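Eiswürfelbereiter > Untertischgeräte > Gastronomie

Bevan 170 Hohleiswürfelbereiter, luftgekühlt

Art.-Nr. 1198-B

Der Bevan 170 ist ein Untertischgerät für Cafés, Bars und Etagenküchen mit mittlerem Eisbedarf. Er arbeitet nach dem Tauchverfahren: Die Verdampferfinger stehen in der Wasserwanne, das Eis wächst von innen nach außen und wird per Heißgas abgelöst. Die Wanne kippt nach jedem Zyklus, das Restwasser läuft ab.

Technische Daten

Kühlung: Luft, Ansaugung und Ausblasung frontseitig
Vorratsbehälter: 7 kg
Kältemittel: R290
Anschluss: 230 V / 50 Hz, Schukostecker
Wasserzulauf: 3/4 Zoll, 1 bis 6 bar
Ablauf: 24 mm, drucklos
Gehäuse: Edelstahl, gebürstet
Umgebungstemperatur: 10 bis 38 °C

Aufstellung

Das Gerät wird waagerecht ausgerichtet, die Stellfüße sind von vorn zugänglich. Seitlich genügt ein Spalt von 20 mm. Die Front muss frei bleiben - eine Möbelblende vor dem Lüftungsgitter ist nicht zulässig. Der Ablauf wird mit durchgehendem Gefälle verlegt; liegt der Bodenablauf höher als der Gerätestutzen, ist die Pumpe Jilov erforderlich (siehe Zubehör). Nach dem Transport das Gerät vier Stunden stehen lassen, die ersten drei Chargen verwerfen.

Wasserqualität

Ab 12 °dH ist ein Vorfilter einzusetzen. Die Kartusche Pudidico wird nach 1.000 Betriebsstunden getauscht, der Zähler lässt sich über die Taste F zurücksetzen. Bei enthärtetem Wasser kann das Eis leicht trüb ausfallen, die Kühlleistung bleibt davon unberührt.

Eisform

Die Würfelgröße wird über die Zyklusdauer in drei Stufen eingestellt. Werkseinstellung ist Stufe 2. Stufe 3 verlängert den Zyklus und verringert die Tagesleistung, empfiehlt sich aber für Longdrinks und stilles Wasser.
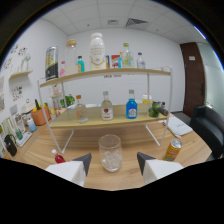
Glas mit Eiswürfeln.

Reinigung

Behälter und Schaufel wöchentlich auswischen, Verflüssigerfilter monatlich absaugen. Entkalkung halbjährlich mit Mittel auf Zitronensäurebasis. Chlorhaltige Reiniger greifen die Verzinnung der Verdampferfinger an.

Preis: 1.198 EUR zzgl. MwSt., ab Lager Jetarcombe
Technische Rückfragen: Trefor Prydderch
Stand der Angaben: 23. August 2019

Ähnliche Artikel
Bevan 170 W, wassergekühlt
Ablaufpumpe Jilov
Filterkartusche Pudidico
Eisschaufel mit Wandhalter
Entkalker, Kanister 5 l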